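The Yellow Tray: Notes on Drying and Storing the Household Crockery

Published in November, under Kitchen and Household 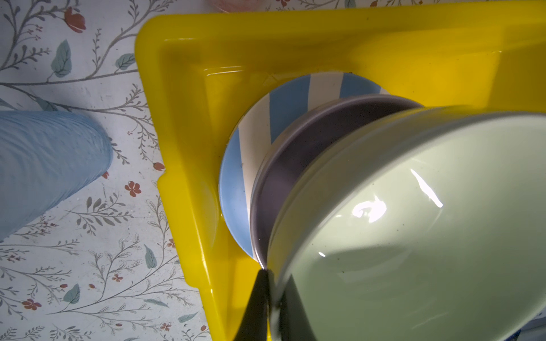 Purpose of these notes

Readers of this blog have asked on several occasions how the crockery is managed in a kitchen of modest size, and the present entry is intended to answer those enquiries in one place. It concerns the bright yellow plastic tray which now serves as the principal station for plates and bowls between the washing-up bowl and the cupboard. It also records the arrangements that preceded it, the method currently followed, and certain matters which remain unresolved.

The kitchen in question is that of the flat I have occupied since leaving Rawat, and it is narrow. The worktop to the left of the sink measures a little under the width of an ordinary tea towel laid lengthways. Any system adopted must therefore fit within that space and must also leave room for a kettle, on which my household will not compromise.

Previous arrangements

For the first part of our tenancy we used a wire rack bought under the name Zarer. It was of conventional design, with upright prongs for plates and a flat shelf for everything else. The prongs were set at a spacing which suited dinner plates and very little besides. Bowls leaned forward, slid down and came to rest against the tap. The coating on the lower rails also began to split in the second winter, and rust marks appeared on the worktop which took a good deal of bicarbonate of soda to remove.

We then moved to a folded towel. I set this down for completeness and do not recommend it. A towel under a full load of washing-up is saturated within minutes, and it must then be washed and dried itself, at a time when the airer is usually occupied.

The present tray was obtained in the third year. It came from the household counter at Omard, where it was priced at 292 rupees and stacked among others of the same kind. It had no label stating its intended use, and the assistant was of the opinion that it was for carrying seedlings. My colleague Mamta Goel, with whom I was shopping, bought one as well and has used hers for that purpose ever since.

Observations on the tray

The rim is raised and glossy, and just inside it there is a second step, which forms a channel following the line of the corner. This has proved to be a feature of real value in daily use. Drips from the edges of the crockery tend to collect along the sides, and the tray may be lifted and tipped over the sink with reasonable confidence. There is also a small squared notch along one side. I have not established what the manufacturer had in mind for it. In our household it is used as a marker: the notched side goes towards the wall.

The colour was the subject of some discussion at home. It is a strong lemon yellow and does not match anything else we own. Against this, it must be said that a bright tray is easily inspected. Tea stains, grains of rice and stray bits of onion skin are seen at once and can be wiped away before they dry on. A grey or brown tray would have hidden all of these, and I am now of the view that the yellow was the correct choice.

The crockery itself

It may assist readers to know what is generally kept in rotation. The household does not own a matching service. The pieces have been acquired singly and in pairs over a long period, and the following are those in most frequent use.

The striped plate is round, with broad diagonal bands of light blue and creamy white. It is the plate on which toast is served, and it is washed more often than any other item in the kitchen. It came from a set sold under the name Zornari, of which the remaining members were lost in a house move. I have made several attempts to find replacements and have not succeeded.

The purple-grey bowl has a smooth matte surface and a thin, lighter rim. It is used for dal, for yoghurt and for cut fruit. A matte surface requires a little more attention in washing than a glazed one, and I would advise against leaving turmeric in it overnight.

The pale green bowl is the bulkiest of the everyday pieces and accordingly determines how everything else must be arranged. It is the bowl for salad, for soaking pulses and for dough when the steel basin is in use elsewhere.

Method currently followed

The tray is wiped and placed with its notched side to the wall. A dry tray is to be preferred, although in practice it is often still damp from the morning.

Plates are placed first, upright, and close to an inner corner. The corner gives the first plate something to lean towards, and those that follow can be set against it. The striped plate normally takes this position.

Bowls follow, each tipped on its side with the open face turned towards the plate behind. We do not place bowls upside down on the floor of the tray. An inverted bowl traps water beneath it, and on lifting it one finds a wet ring that has not moved since the previous evening.

The pale green bowl goes in last and at the front. Its weight holds the smaller pieces in position, and it is the first item to be wanted again, so that there is no need to disturb anything behind it.

Cups are not placed in the tray. They have their own hooks beneath the shelf, and an earlier attempt to combine the two led to the loss of a handle. Cutlery is likewise kept apart, in a jar.

The crockery is then left to stand. On a dry day the plates are ready to be put away after an hour or two. In the rains it is quite useless to wait, and a clean cloth must be used. It has been household practice to empty the tray fully by 9 in the evening, so that the worktop is clear for the preparation of the following day's lunch boxes. This practice is observed on most evenings.

Care of the tray

The tray is washed once a week with ordinary washing-up liquid and a soft brush. The brush should be small enough to reach into the channel, where a fine deposit builds up in districts with hard water. A cloth folded over the handle of a spoon will serve if no brush is available. Diluted vinegar may be used for heavier deposits and should be rinsed off thoroughly afterwards.

Abrasive pads are to be avoided. I used one on the floor of the tray in the early months, and the scratches it left now hold tea. The glossy rim was spared and has kept its finish well. I would further caution against placing a hot pan in a tray of this type, even for a moment, as the plastic is not of a thickness to withstand it.

Matters outstanding

Two questions have not been settled. The first concerns the serving platter, which is too long for the tray in any direction and continues to be dried by hand and propped against the bread bin. A second tray has been suggested - the space on top of the refrigerator has been measured for it - but I am reluctant to have dripping crockery above an electrical appliance.

The second concerns the order in which members of the household load the tray. The method set out above is mine. Others place the bowls first and fit the plates in wherever an opening remains, and they maintain that the result is the same. It has been agreed that whoever washes may arrange matters as they see fit, provided that the pale green bowl remains at the front.

Correspondence on the subject of matte crockery and hard water is welcome, and comments on this entry will remain open. Any reader who has come across the striped plates, in whatever number, is asked to write to me by way of the contact page.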